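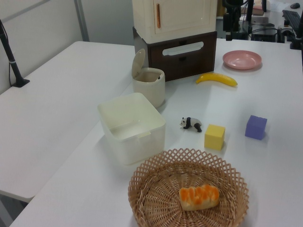 **Cable strain relief on the Daly cell, round 2**

I finally got a full weekend with our Daly tabletop cell and I'm so happy with how it's running that I have to write it up! We had a wrist encoder dropout that came and went for weeks, always on long reaches to the back of the table. The back is where the little cabinet stands on its brown drawer box, so any task with the door or the drawer meant the arm was stretched nearly flat, and the encoder cable was pulling at the connector every time. Fix was a new Pastow cable with a proper service loop, clamped at the base and again at the elbow. I left the bread in its wicker basket and the panda by the cubes, same layout as the run that kept failing, and ran 700 cycles overnight. Zero dropouts!

Controller is a Drondden, firmware untouched. Happy to post the clamp drawing if anyone wants it.

— wristroll_chanida

---

**pelican_bolt** wrote:

Nice work. How long is the loop? Ours is 203 mm past the elbow clamp and it still catches on the upper link when joint four goes past vertical.

---

**wristroll_chanida** wrote:

Shorter than yours, I'd have to go measure. The trick for me was rotating the elbow clamp so the cable leaves it toward the outside of the bend. Before that it snagged constantly. Try it with the brakes released and move the arm by hand through the whole range — you can feel the spot where it starts to drag.

---

**old_gantry** wrote:

I'm going to disagree with the diagnosis. 700 cycles is one night. An intermittent connector will happily give you one good night after you unplug it and plug it back in, since you've just wiped the contacts. Did you keep the old cable?

---

**wristroll_chanida** wrote:

> Did you keep the old cable?

Yes! It's in a bag with a tag on it. And fair point about the contacts, I hadn't thought of that. I could put the old cable back with the new clamps and see what it does.

---

**old_gantry** wrote:

Do that. If it runs clean, the clamps did it. If it drops out, you had a broken conductor and the clamps may or may not matter.

---

**mezzo_k** wrote:

Or just move the cabinet closer to the arm?

---

**pelican_bolt** wrote:

Then you've changed the task, and anything recorded before won't line up with it. I'd leave the furniture alone.

---

**mezzo_k** wrote:

Depends what you're recording for. We shift ours all the time at Tastunmont and it's fine. I'd take a slightly different layout over a cable I have to replace every December.

---

**wristroll_chanida** wrote:

Update, October 18, 2025: old cable, new clamps, 3500 cycles and two dropouts, both at full reach. So old_gantry was right, there's a bad conductor in there. I flexed it on the bench with a meter and found it right behind the connector shell, such a satisfying thing to find! New cable is back in. Clamps are staying too, I like how it moves now.

Drawing is attached to my profile under Chanida Duangkaew, same file name as the thread.

---

**old_gantry** wrote:

Good find. Check the gripper cable while you're in there, it takes the same bend.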